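[namden-resources] Re: Foam letters: storage and checking on return

To: namden-resources list
Sent: 16:42

On the message from Trutthorpe earlier in the month:

> We have merged all the foam letters into the Nambiar tub, capitals and
> lowercase together. The total is 1,077 pieces. Borrowers are now
> complaining that they cannot make up a full alphabet, and that the
> two cases are different thicknesses. Do other branches keep them
> apart? Also, is there an agreed way of checking them in? We tip them
> on the table and it takes most of a morning.

We keep them apart. The thickness problem comes from mixing makers, and case has little to do with it. Sort by thickness first, then by case, then by letter. Sorting by colour is wasted effort, as the colours were never consistent between batches and a borrower who wants a B will take any B.

On the total: 137 of ours failed the last check, mostly torn at a narrow stroke. Lowercase e and a go at the loop, capital Z and N at the corners. A nick that does not open when the piece is bent gently is left alone. Anything with a bite mark is thrown away.

Our sets go out in zip bags, one alphabet per bag, with a printed strip inside the front. The Itia tray with compartments was tried at Namden and given up. The lid does not hold the pieces down, so after one car journey the letters have all changed places.

For checking in, do not tip the whole bag. Take out a handful, spread it flat so that no piece lies over another, and move each letter to a plate once it has been bent, looked at and ticked off on the strip. Then take the next handful. A plate with a shallow rim is better than a bowl – letters stack in a bowl and you end up checking the bottom ones again. Use a plate in a pale colour. Ours are checked at the brown table by the window, and the dark red letters are easy to miss on it, so go over the surface with a hand before closing the bag.

One bag takes 5 minutes this way. Pairs that get confused when rotated (u and n, Z and N, d and p) should be turned upright before they are ticked.

Washing is a separate matter and I will send our notes in March. 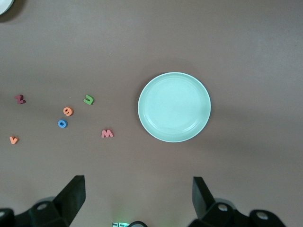

Sets > Letters and numerals > Checking in

A handful of 6 laid out next to the plate, before any have been moved across. The Z, at the far left, is one of the dark ones. The green U is on its side and could be taken for a C, and the orange e needs turning as well. The blue O can be ticked whichever way it lies.

Spare strips are in the top drawer at Namden. Trutthorpe can have a stack if someone replies with the number of bags.

_______________________________________________
namden-resources mailing list
To leave the list, send a blank message with "unsubscribe" in the subject line.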